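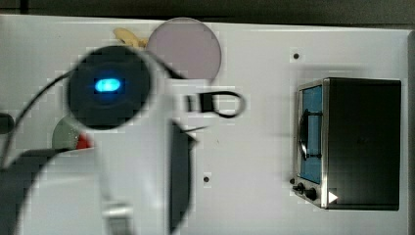
Toaster oven on the right, with a couple of the coloured discs on the board beside it.

I gave my big oven away as a going concern last June, and I mean that I stopped using it, full stop. It's still there, bolted under the bench, holding baking trays and the good roasting dish my mum doesn't know I chipped. Everything I cook that needs dry heat now goes into a little black toaster oven with two knobs and a glass door, and I'm going to spend the rest of this column trying to talk you into the same thing.

Start with the knobs. I love a knob! My sister has a benchtop oven with a touch panel and 94 presets (I read the manual at her place one rainy arvo, there's one for "rustic flatbread") and every time I want a slice of cheese on toast I have to scroll past poultry. Mine has a knob, and then it has another knob. I can work it with flour up to my elbows, and in the dark.

People get snobby about these things. They think of share houses and sad pizza. My friend Dace Dzene wouldn't have one in her kitchen for years, said it was a caravan appliance, and she's a far better cook than I am, so I let it go. Then her wall oven died the same week she had four people coming for dinner and she borrowed mine. She did potatoes in two lots, then a small chook, butterflied so it would fit, then a plum cake in a loaf tin. I didn't get it back for a month. She's bought herself one since, a Kombo with a dent in the side from the seconds shop, and she's ruder about her wall oven than I've ever been about mine.

The thing is how most of us eat. There are two of us here most nights. Heating a cavity big enough for a Christmas ham so I can crisp up four fish fingers each was always a bit mad, and in summer it turned the whole kitchen into a sauna. Ask anyone with a west-facing window.

I'll be fair. You can't do a proper tray of biscuits, you do a mingy little batch and then another mingy little batch. The back left corner of mine burns things and I've learned to turn the dish halfway. Anything tall is out. And they do eat up bench, so you've got to be strict about what else lives there. Mine stands by itself at one end with a clear stretch of bench beside it, and the bread bin had to move to the top of the fridge, where my husband still can't find it.

Please do leave it some breathing room, too. I've seen them jammed in under cupboards with tea towels on top, and a colleague had a plastic colander sitting on hers until it went the shape of a hat. Wipe the crumb tray. Do the glass while you're at it, a bit of bicarb paste and 60 seconds with a soft cloth, or you'll end up cooking by smell.

What gets me is the kitchen reno crowd, who'll spend the price of a small car on a double oven with a steam drawer and then do nuggets in it. If you bake for a crowd every weekend, go for your life. The rest of us could put the money towards decent knives. I'm having the last of the pumpkin tonight, in wedges, with a bit of feta thrown on for the final few minutes, and the big oven can mind the trays.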